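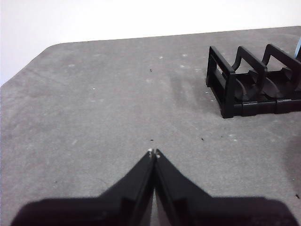

4. Setting up the rack task

You have reached section 4, so the arm is bolted down, the emergency stop has been pressed at least once on purpose, and somebody has signed the sheet. If any of these is untrue, go back to section 3. It is short.

The rack task is the first one every new member of the Ponholm Robotics Club runs. The arm picks up a practice disc and puts it in a slot of the black rack. A four-year-old can do this. Your code will need a few weeks.

4.1 Before you power up

1. Wipe the table with the dry brush. Crumbs and fluff show up in the wrist camera view, and last season the Britus team spent an evening teaching their detector to find a crumb. It got very good at it.

2. Leave the dark smudge alone. It does not come out. Renji Chiba has tried everything in the supply cupboard, plus one thing from home. Mask it in software (see 4.3).

3. Stand the rack on the right side of the table with its slots empty. The base must sit flat. If it rocks, something is under it.

4. Keep drinks, phones and sleeves off the table.

CAUTION: The fingertips come to a point. They are stronger than they look and have no opinion about what they are closing on. Hands stay out of the work area whenever the green lamp is lit.

4.2 Homing the gripper

1. Switch on the controller and wait for the second beep. The first beep means nothing.

2. Type home and press Enter. The arm travels to the start pose above the table and the fingers close.

3. Check the wrist camera window. You want both fingertips in view, pointing up the picture toward the middle of the table, with the rack off to the upper right. A little white wall along the top is fine. If you see mostly wall, the camera bracket has slipped; loosen it, tilt it down, tighten it, and home again.

4. Look at the small white pads on the tips. If one is missing, spares are in the drawer marked Raltik. Press the new one on for 15 seconds. Counting fast does not help.

5. Type open, then close. Repeat 3 times. Clicking is normal. Grinding is not, and should be reported to Yesenia Montes before you try it again to see if it still grinds.

NOTE: Never push the fingers apart by hand with the power on. The motor will argue, and the gears are the part we have to buy.

4.3 Teaching the rack position

1. Open a new session and give it a name. "test", "test2" and "testfinal" are taken.

2. Set the speed limit to 400. The box will accept larger numbers. It should not.

3. Jog the arm until the tips are directly over the nearest upright of the rack, then press Mark. Do the same for the farthest upright you can reach.

4. Draw a mask over the smudge and save it. A mask saved by another team will be in the wrong place, however nicely they offer it.

5. Run the dry pass with no disc. One team member watches the arm, and another keeps a hand by the stop button. Watching the laptop does not count as either job.

If the controller shows error 2701, the arm thinks the rack is inside the table. Repeat step 3 and go slower.

When the dry pass finishes without touching the rack, save the session to the Tsegaye folder and collect a disc from the front desk. Picking it up is covered in section 5. Dropping it is covered in section 6, the longer of the two.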